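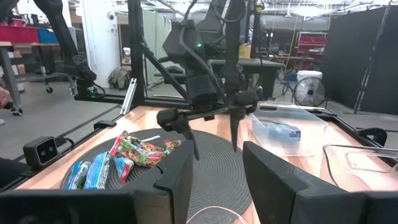
What is the money being spent on at the moment?
Mostly cable, brackets and gripper fingers. The frame is paid for and up, so what's left of the Jovier grant goes on wear parts and bench time at the Pokport workshop.

Progress since March, in short. Arms mounted on the frame, all talking to one controller. Snack sorting is the test job, wrapped bars and small packets off a round mat and into clear bins. Wrappers are a pain. Shiny, floppy, and the thin ones slide out of the fingers if the grip closes too late. New finger pads from Flasance fitted, 4 sets bought, 1 set already worn throgh. Spend to date £1393, receipts in the folder.
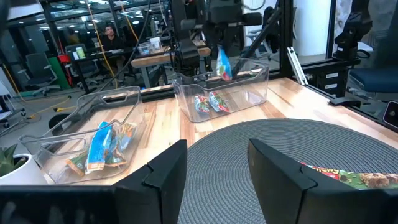 Page 11

Bins next. Second bin now in use, set further back on the table, and packets get lowered into it from above. Drop height still too generous in the Liao script, needs bringing down. Ran 16 sorts in a row without touching the stop button, best so far. The wrist cables still snag on the long reaches, will re-route them this month.

Still to do: spare pads, labels on the cables, write up the wiring so other members can use it. No extra money asked for. Next report will be shorter, promise, and will have the timings in it wich this one hasn't.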